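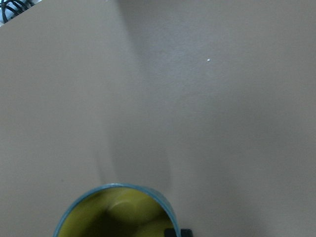 A smooth, matte tabletop in tan, the color we like best.

About Jinura

Hello, and thank you for stopping by. Jinura is a small kitchen goods store on the main street in Fusthorpe, two doors up from the bakery, and if you have ever walked past on a Monday morning and smelled coffee, that was probably us opening up late. We sell the things people reach for every day in a kitchen: boards, mugs, racks, bowls, dish towels, wooden spoons, and more kinds of vegetable peeler than we ever planned to.

How we got started

Dede Sarpong grew up in her aunt's hardware store, where the kitchen shelf was squeezed in between the paint and the garden hoses. She always felt that shelf deserved better. When the old Kermani shoe store came up for rent, she went in to look at it on her lunch hour and came out having more or less said yes. The shoe racks stayed – they turned out to be just the right depth for mixing bowls – and so did the long mirror at the back, which is still there if you want to see how you look holding a colander.

Ademir Holanda joined in our second year, first on Saturdays and then, when we figured out that he could sharpen a dull knife so it would slide through a ripe tomato, on every day he would give us. He now does all our buying and runs the repair bench. Between the two of them they have 40 years of selling things over a counter, and they still disagree about where the teapots should go.

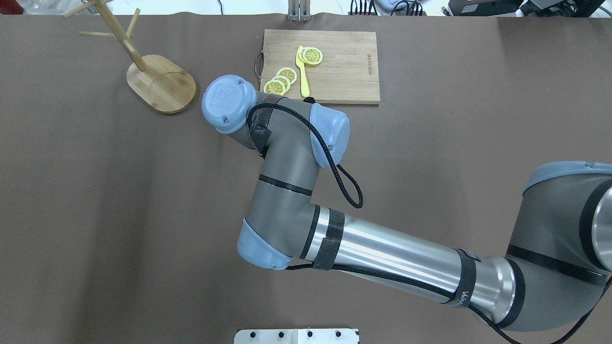
A rectangular bamboo cutting board.

What we sell, and what we don't

We try to keep the store small enough that we know everything in it. Dede takes most new things home for a while and cooks with them, washes them, leaves them in the sink overnight when she's tired, and generally treats them the way a normal household would. Plenty of nice-looking stuff never makes it past that stage. We once sent back a whole carton of salad servers, lovely to look at, that couldn't pick up a leaf of lettuce between them.

Boards are our bestsellers by a long way, and we are always happy to talk about them for longer than you were expecting. Bring in your measurements if you can. A board that hangs over the edge of the counter will annoy you every single day, and we would much rather sell you the smaller one. We'll also tell you how to oil a wooden one, and we have a handout on it by the register, written by Ademir and illustrated by his daughter.

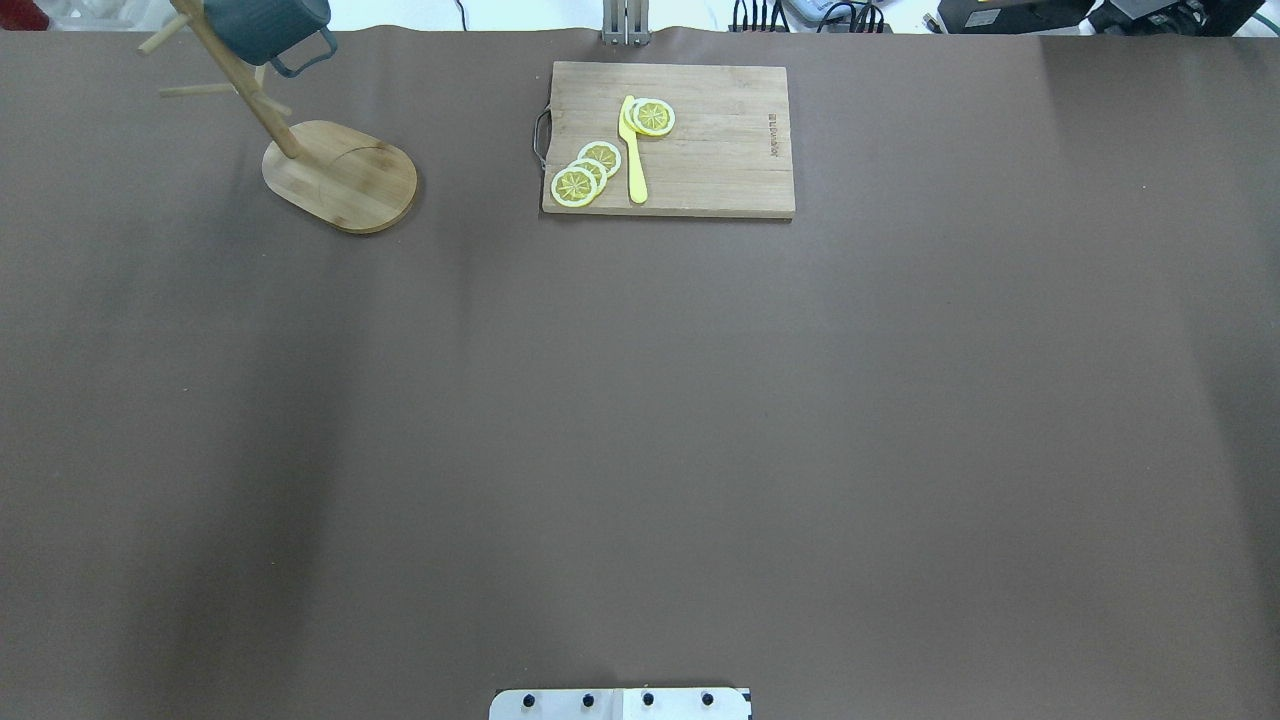

Wooden mug tree with a flat oval base.

Mug trees are the other thing people come in for, especially in December. They're good for small kitchens with not enough cupboard, and for big kitchens where the mugs have simply taken over. If yours came from us and has gone wobbly, bring it back and Ademir will take a look at the joint at no charge.

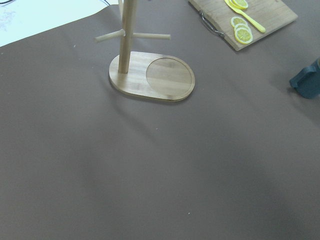

Evenings at the store

On the first Thursday of the month we push the display tables back and hold a class. It might be knife skills, or dumplings, or plain old bread. Classes have room for eight people and cost very little, and you eat whatever gets made. Rutonar, the spice importers across the river, usually send over a box of something for us to play with, so the soup nights can get pretty lively!

Come and see us

We open at 10 in the morning and close at 5, a little later if you're in the middle of choosing something. Parking is easiest behind the library. Dogs are welcome, and there is a water bowl by the door.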